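놀이용 음식 소품 세트 Stiltotwood: 데이터 카드

개요
흰 작업대 위에 소꿉놀이용 음식과 그릇을 놓고 옮기는 정리 활동의 기록이다. 소품 목록과 명명 규칙은 Lucie Poirier가 관리한다. 최종 수정: 2019년 5월 12일 일요일.

항목 1: banana_peeled
껍질이 일부 벗겨진 모양의 봉제 바나나. 연한 노란색 껍질 여러 갈래와 희끄무레한 과육부, 파란 타원형 스티커로 식별한다. 납작하게 펼쳐지면 윤곽이 불가사리나 펼친 손처럼 보이므로 윤곽만으로 분류하지 않는다.

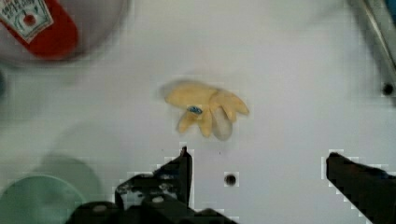
Obsa Yimer는 껍질 갈래를 별도 부위로 라벨링하면 작업자 간 편차가 커진다며 소품 전체를 한 개체로 묶자는 의견을 남겼다. 1월 개정판부터 이 의견을 따른다.

스티커 표기
스티커는 진한 파란색 바탕에 흰 테두리이다. 윗줄은 끝의 "NA"까지만 판독되며 그 아래 작은 글자는 전사하지 않는다. 판독 불가 문자는 빈칸으로 둔다. 바나나 뒤로 녹색의 둥근 물체가 겹칠 때는 접시와 그릇을 구분하지 않고 green_round로 적는다.
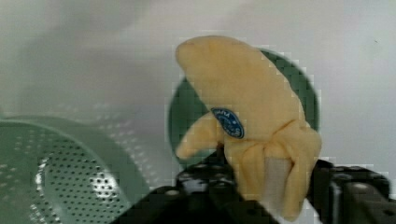

green_round는 검색할 때 불편하니 상위 분류에 tableware를 같이 넣어 주면 좋겠습니다. (Denise Entwistle)

반영함. 필드명은 parent_class.

항목 2: 그릇과 용기
- plate_gray: 회색 타원형 접시, 얇은 테
- bowl_blue: 파란색 소형 그릇, 안쪽은 더 밝은 파랑
- basket_mint: 민트색 타원형 바구니, 옆면 타공
- cup_teal: 연한 청록색 컵

항목 3: 기타 식품
- ketchup: 빨간 케첩 병, 흰 라벨에 빨간 글자
- fruit_redgreen: 빨강과 초록의 둥근 장난감 과일. 사과 여부 미확정
- orange_half: 단면이 보이는 오렌지 반쪽

눕혀진 컵과 병은 자세 필드에 lying으로 기입한다. 접시 위의 물건은 on 관계로 연결한다.

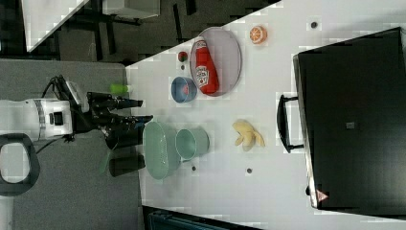

질문: 컵이 누워 있으면 입구 방향도 적어야 합니까?
답변: opening_dir 필드에 작업대 기준 방향으로 적습니다. 세워진 컵은 비워 둡니다.

알려진 제한
봉제 소품은 눌림에 따라 외형이 달라진다. 치수 필드는 제공하지 않는다.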